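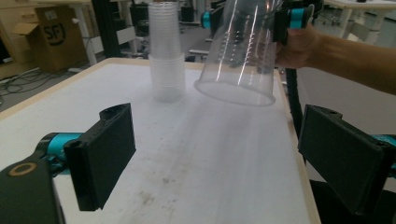

Cups and a measuring beaker at the Ridgeway open day.

By Kaede Imai
6 Feb 2026 – 2 min read

I went to the Ridgeway open day for the free coffee and stayed over an hour in the cup room! Kaj Hjaltadóttir showed us around and was very patient with my questions (I had a lot).
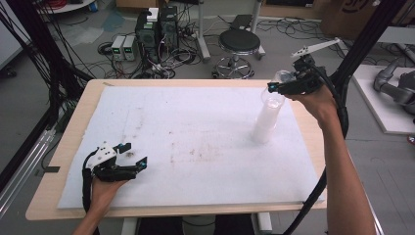
I've been hunting for stacking cups for my tiny kitchen at Batby forever, so I was taking notes. Tall and frosted is what I want now – the one on the white board there has a clearer rim, and I love that. The smudges on the board made me feel better about my own counter, too.

Comments (2)

Fusa: Was there parking?

Pretinell: Yes, 15 spaces out back, go early.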